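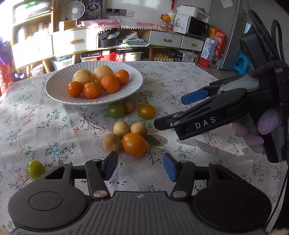

Volume 12, No. 3

FOR IMMEDIATE RELEASE

Clistesham opens sign-up for fruit table mornings at Brirka House

CLISTESHAM – Sign-up is now open for a new run of fruit table mornings at Brirka House, the community kitchen on the east side of town. The sessions teach people how to choose, sort, store and serve fresh fruit at home. They begin in January and are held every Monday at 10 a.m. in the front room, where the light is best.

The mornings are run by Pruko, the food education group that has shared the Brirka House kitchen for the past three years. Each session is built around one plate of fruit on one table. People take a seat, handle the fruit, set it out, talk about it, and eat it at the end. No cooking skills are needed and there is nothing to bring except a bag or small box for taking leftovers home.

"Most people who come to us already eat fruit," said Puspita Rondonuwu, who leads the sessions. "What they ask about is what to do when they get it home. They put it all in one bowl, the small things go to the bottom, and by the end of the week they are throwing out the bottom half. So we begin with a plate and a cloth, and we look at what goes where."

The opening session uses mandarins, cherry tomatoes and longans, along with larger pale yellow fruit. Mandarins go on the plate with the larger fruit behind them. Longans and cherry tomatoes stay off the plate at first and are set down on the cloth in front. Later in the morning the group decides whether to move them, and to where.

Longans were added to the list after requests from people who had seen them in the market and did not know how to open them. The fruit is small and round with a thin brown skin, which is cracked with a thumbnail and peeled away. The flesh inside is clear and sweet and there is one dark seed, which is not eaten. Parents of young children are shown how to take the seed out before serving and how to cut the flesh into small pieces. The same advice is given for cherry tomatoes, which should be quartered lengthwise for small children.

Mandarins get the most time. The group compares fruit that feels heavy for its size with fruit that feels light, and then peels one of each. A mandarin with loose skin can be ripe and good, but it can also be past its best, and weight is usually the better guide. Those with a bit of stem left on are kept as they are. Pulling the stem out can tear the skin and let mold in.

A wide plate, a patterned cloth

Pruko made one change to the table after its trial mornings last fall. The deep bowls that had been used before were put away, and the fruit now goes on a wide white plate with a scalloped rim. On a plate the fruit sits mostly in one layer, so a soft one is found the same day.

The pale floral tablecloth stays on all morning. Puspita Rondonuwu prefers a printed cloth to a plain one for the sorting tasks, which ask people to find the small fruit among the flowers and leaves and gather it into groups.
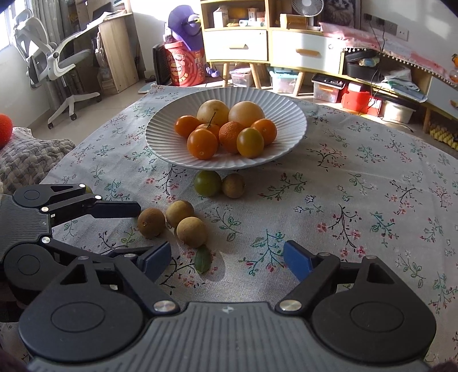 Sorting takes up the first half hour. Fruit is grouped by size, then by color, and then by how soon it ought to be eaten, and the three groupings seldom match. A large fruit may keep for a week while a small one beside it needs to be eaten by evening. Color can mislead as well. Some mandarins are ready to eat while the skin still has green in it, and a deep orange skin does not always mean a sweeter fruit.

After sorting, the group turns to storage. The advice given at Brirka House is simple:

Keep mandarins at room temperature if they will be eaten within a few days, and in the refrigerator if not.

Leave tomatoes out until they are fully ripe. A cherry tomato with green on it can sit on the counter, out of strong sun.

Keep longans in the refrigerator in a paper bag or a loosely closed box, and wash them just before eating.

Check the plate every morning and move the softest fruit to the front.

The last part of the morning is for eating. Plates are passed around and people are asked to try one thing they would not normally buy. Any fruit left over is shared out, and peel goes to the compost bin behind the building.

Places and cost

Each morning has 12 places. The program has funding for 80 mornings in total, spread across Brirka House and a second site at the Magesa Street library, where sessions will start in the spring. Pruko received roughly 200 requests for places during the trial period, and anyone who was turned away then will be offered a place before general booking opens.

The sessions are free to people who live in Clistesham. Visitors from outside town are asked to pay a small charge at the door to cover the fruit. Children are welcome with an adult and do not count toward the number of places, though it helps to mention them when booking so that enough chairs are put out.

Fruit is bought the same morning from the covered market – whatever is good that day – so the list may change from week to week. People with allergies should say so when they sign up. Citrus is on the table at nearly every session and cannot be left out on request, but the team can suggest a date when there will be less of it.

A printed sheet with the storage advice is handed out at the end of each session. It has one side for citrus and tomatoes and one side for everything else. Spare copies are kept at the Brirka House front desk and can be picked up during opening hours by anyone, whether or not they have been to a session. A large-print version is available.

How to sign up

Sign-up is in person at the Brirka House front desk or by phone during office hours. Callers should give a name, a preferred Monday and a second choice. Places are confirmed within a week. Anyone who cannot make a confirmed session is asked to call by noon on the Friday before, so the place can go to the next person on the waiting list.

The front room is on the ground floor and has step-free access from the parking lot. Doors open at 9:45 a.m. and sessions finish by 11:30 a.m.

About Pruko

Pruko runs food education sessions for adults and families in Clistesham and nearby towns. Its work covers shopping, storage and simple meals. The group moved into the shared kitchen at Brirka House three years ago and also runs an evening course on dried beans and grains, which is currently full.

Press contact: Puspita Rondonuwu, Pruko, Brirka House, Clistesham. Reporters who would like to sit in on a session should get in touch at least one week ahead.

###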